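Inicio Proyectos Informes Convocatorias Contacto

Automatización de tareas de recogida y preparación de habitaciones en la residencia Bundura
Informe de avance, segundo periodo

1. Situación general

El proyecto sigue el plan aprobado, con un retraso de tres semanas en la parte de recogida de objetos. El resto de actividades está en fecha. El gasto acumulado no supera lo previsto y no se solicita ningún cambio de partida en este periodo.

Recordamos el objeto de la ayuda: estudiar si un robot humanoide puede encargarse de parte del trabajo repetitivo que hoy hace el equipo de pisos de Bundura (recoger, ordenar estanterías, llevar objetos pequeños de un punto a otro de la habitación) y qué efecto tendría eso en los turnos, en las funciones y en la carga física de la plantilla. El equipo de pisos lo forman 13 personas. Clidow aporta la parte técnica y Zuccaro la formación y el seguimiento laboral.

2. Trabajo técnico

Las pruebas se hacen en un dormitorio con el mobiliario habitual de la residencia: cama, estantería de huecos abiertos y mesilla. Entre enero y marzo se completaron 945 repeticiones de las tareas básicas. Cada repetición queda anotada con el resultado y con el motivo de la parada, si la hubo.

La tarea que más tiempo ha ocupado es la de las cestas. El robot tiene que sujetar una cesta pequeña por el asa, acercarla a la estantería y dejarla en el hueco indicado. El agarre del asa ya es estable. La colocación da más problemas, sobre todo en los huecos bajos, donde el robot debe flexionar las piernas y mantener el brazo adelantado a la vez. 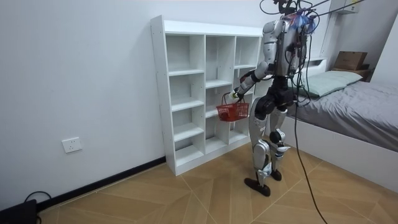
Redacción: coordinación del proyecto, Brisley
Responsable de seguimiento y enlace con la dirección de Bundura

El robot trabaja con cables conectados desde arriba, y eso limita los giros. Para el próximo periodo Clidow propone cambiar el recorrido del cableado, de forma que no roce el suelo en la zona de paso. El personal de pisos lo había pedido en la primera reunión, por riesgo de tropiezo, y hasta ahora se ha resuelto prohibiendo la entrada mientras la máquina está en marcha.

La tasa de colocación correcta en los huecos medios es del 80 %. En los bajos todavía no damos una cifra, porque se modificó el procedimiento a mitad de la serie y los datos no son comparables.

3. Efectos en el equipo de pisos

No se ha suprimido ningún puesto ni se ha reducido ninguna jornada, tal como exige el convenio firmado con la residencia. Durante las pruebas el turno de mañana ha cambiado en dos puntos:

- Cuatro personas dedican dos horas semanales a preparar la habitación, dar por buena o mala cada colocación y rellenar el parte. Esas horas se descuentan de la limpieza ordinaria y se cubren con refuerzo.
- La revisión de habitaciones empieza a las 9:30 en lugar de a las 9:00.

El segundo cambio no ha gustado. El equipo dice que la media hora se pierde al final del turno, cuando coincide con la entrega de ropa. Proponemos volver al horario anterior y pasar las pruebas a la tarde.

Zuccaro ha pasado el cuestionario de carga física al inicio y al cierre del periodo. Las molestias de espalda siguen siendo la respuesta más frecuente, asociadas a agacharse para los estantes inferiores y para hacer las camas. De momento el robot no alivia ninguna de las dos cosas. Conviene tenerlo en cuenta al fijar prioridades: los huecos bajos son lo más difícil para la máquina y también lo que más interesa a la plantilla.

Hubo además quejas por el parte en papel, demasiado largo. Se ha reducido a una cara.

4. Formación

Se han impartido tres sesiones: parada de emergencia, distancias de seguridad y manejo básico del panel. Asistió todo el equipo salvo dos personas de baja, que la recibirán cuando se reincorporen. Queda pendiente la sesión sobre categorías profesionales. La plantilla quiere saber si supervisar el robot tendrá reconocimiento en la nómina, y la dirección de Bundura aún no ha contestado por escrito.

5. Gasto

La única desviación es la compra de cestas y material de repuesto, hasta 800 euros, con cargo a la partida de fungibles. Las facturas van en el anexo B.

6. Próximo periodo

Rehacer la serie de huecos bajos con el procedimiento nuevo. Cambiar el recorrido de los cables. Trasladar las pruebas a la tarde, si la dirección lo autoriza antes de mayo. Repetir el cuestionario de Zuccaro en junio y enviar los resultados junto con el informe siguiente.

Documentos relacionados
Bundura: informe de avance, primer periodo
Convenio de colaboración Brisley – Bundura
Clidow: protocolo de seguridad en habitaciones
Zuccaro: cuestionario de carga física, modelo
Anexo B. Facturas y justificantes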